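Notes from the Bernwood visit, October 25, 2023

Typing this up on the train so excuse the state of it. Went with four others from our group, got there late, missed the coffee. Bernwood is the old seed warehouse past the Pidden turnoff, big sliding doors, no sign to speak of. They run household robot work there, mostly pick up and hand over stuff, and a lot of it gets done in simulation before any arm is allowed to move for real. We went for the rules part. How do they decide a thing is OK to try.

Safety briefing first. Longer than I'm used to. Zoriana Zakharchenko ran it, she looks after test practice for the whole site. Closed shoes, lanyards off (they'd already taken ours at the desk, good), hands in sight near the cells. Two e-stops per cell and she made each of us press one. Surprisingly stiff. I would never have pushed hard enough the first time.

Then the floor. Yellow line is the reach of the arm plus a margin, red line is where you stop even if it's powered down. Every cell has a card on the post: who last checked it, what speed it's limited to, what's loaded. One card was out of date and she shut the cell on the spot, in front of us. Bit awkward for the guy working there. Nobody argued though.

Bühler cell next -- that's just their name for it, after the fellow who built the first bench. Fixed arm, soft parts, cups and cloth. Rule there is no person hands an object to the arm until the same handover has passed with a dummy hand. They keep the dummy hand in a drawer with a label reading DO NOT LEND. I asked who borrows it. Everyone apparently.

Upstairs is the simulation room, and this was the part I came for. Weron is what they call their rulebook for simulated trials, 53 pages, used to be 59 before they cut it down in July. Zoriana went through it fast and my notes are patchy, but here's what I got:

Write the pass condition before you run anything. One sentence. If you can't get it into one sentence you split the task.

Don't change the room and the robot settings in the same batch. Pick one.

Keep every failed run. Failed runs get the same file name pattern as good ones, so they don't end up in some "misc" folder and vanish.

Say what the gripper is allowed to touch besides the target. Furniture counts. Soft furniture gets its own line, becuase a simulated cushion is usually a lot more forgiving than a real one.

No result leaves the room labeled "works". It's labeled with the batch and the software version and that's it.

The small flat item on an armchair seat was the one she spent most time on. Thin things on upholstery are a pain, fingers have to come in low and there's an armrest each side. Their rule is the approach path gets reviewed by someone who didn't write it, before the fingers close on anything.

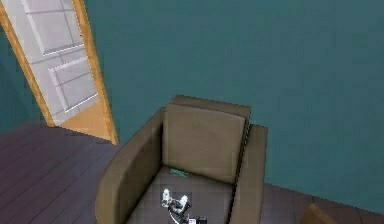 Batch 3235 had been held back for exactly that reason, no second reviewer signed. She showed us the log line. Just "held, no reviewer" and initials. I liked that, we'd have let it run and argued later.

Asked about moving from sim to the real cells. Reduced speed, one person on the stop with nothing else in their hands, no phone, no clipboard. And the first real try is never shown to visitors. So no we didn't get to see one.

Grumbles: the stairs are steep, and the room upstairs was too warm. Handout had a page missing (the one on cable checks, which I wanted). She said she'd email it.

For us -- I want to steal the card on the post and the one sentence rule. The second reviewer too but there's not many of us so that needs thinking about. Can whoever has the spare handout bring it next time please, mine has soup on it. Parking at Bernwood is free but go round the back, the front lot is for delivries.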